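Grakdale Home Help > Furniture and Surfaces

Cloudy patch on a wood tabletop - finish or just shine?

Posted by Binta Aliyu

We bought a secondhand table in May, a pale blond wood with a lot of wavy grain. The seller didn't know what it was finished with. It feels smooth and has a slight gloss. My husband thinks it is polyurethane and I think it might be lacquer.

I have been wiping it down with a damp cloth and a drop of dish soap after dinner. On Tuesday I noticed that the middle looks whiter than the rest, and the grain is hard to make out there. From the other end of the table I couldn't find it again. We do put hot dishes down without a trivet sometimes, so I am worried about heat marks.
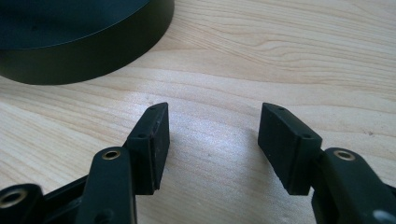
I'd like to know how to check a finish before I put anything on it. I have a bottle of furniture oil and some paste wax, both unopened, and I don't want to make it worse. The whitish patch in the middle is what I mean, where the grain looks washed out. Toward the upper right the lines are darker and closer together and they show up fine. Is there a test I can do at home?

3 replies

Mandla Kruger
Looks like reflected light to me. Turn off the overhead light and look at it from the side with a flashlight held low. A heat mark stays put when you move. A reflection moves with you or goes away. Do this before you buy anything.

If it does stay in one spot, leave it alone for 2 days with nothing on top and check again. Light haze from moisture sometimes clears by itself.

Akihiko Amano
Agree about the light. For the finish, pick a spot underneath the top, near a leg, but make sure it has the same finish as the top. A lot of tables are left bare underneath, and then the test tells you nothing. Put a little denatured alcohol on a cotton swab and hold it there for a few seconds. If it gets sticky, it is probably shellac. If nothing happens, try lacquer thinner on a different hidden spot, with the windows open and gloves on. Lacquer will soften. Cured polyurethane usually won't dissolve, though it can wrinkle a little.

I would skip the oil. On a sealed top it mostly sits there and collects dust. Your soap and water is fine - just dry it afterward.

Oskari Kinnunen
I sanded mine with 900 grit and it came out dull. Wouldn't do it again. Get trivets.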